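Wanted: people who like arguing about rules (for robots that handle snacks)

Hi, I'm Yae Tsuji, and I run the good practice side of the counter-service project at Mastuseck. We're writing a plain-language code of practice for robots that work at food counters, and I need 6 people to help me test it before it goes out for comment in September.

You don't need to be an engineer. I'd love to hear from anyone who has worked a cafe, a school cafeteria or a hotel breakfast bar, because you already know where the trouble starts - somebody's hand on the tray at the wrong moment! If you've written safety rules for a living, great, come along too.

You'd do 3 sessions at our place on Haldane Street. In each one you get a draft rule, watch the arm do a job, and tell me whether the rule makes sense. Does unwrapped food need its own tray? Who is allowed to restock while the arm is powered? How close is too close? My colleague Torquil Ritchie drives the arm and keeps the stop button within reach, and you'll have one as well.

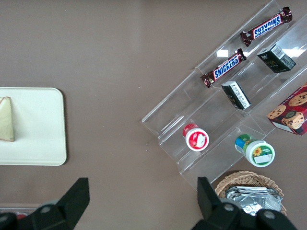 I'm fussy about wording, so expect me to ask what you think "clear of the work area" means and then ask again the next week. Bring closed shoes and tie back long hair, please. We pay $200 once you've finished all the sessions, plus parking.

To apply, send me a short note (300 words is plenty) about where you've worked and one workplace rule you thought was badly written. Notes need to reach me by July 13, 2021. Put "Counter rules" in the subject line and tell me if evenings suit you better.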